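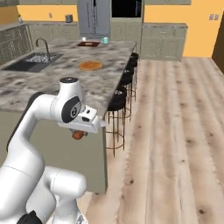 7.2 Checking the Held-Object Collision Shape

The Huneo planner treats a grasped item as part of the arm from the moment the grasp is confirmed. Before any motion is planned in the kitchen world, the operator must confirm that this shape is attached. A small cylinder held beside the side panel of the island, under the gripper fingers, is a suitable test pose - the clearance is small and an error shows up quickly.

1. Pause the simulation and open the Planning panel.
2. Select Attached Objects. One entry should be listed.
3. Set Clearance to 7 mm.
4. Set Planning Attempts to 80 and Time Limit to 500 ms.
5. Select Plan Only. Do not select Execute.
6. Review the path against the countertop edge and the nearest stool.

Note: If the list is empty, repeat the grasp confirmation in Section 6.

Caution: Clearance values are stored per world file. Reloading the world restores the default of 17 mm - enter the setting again before planning.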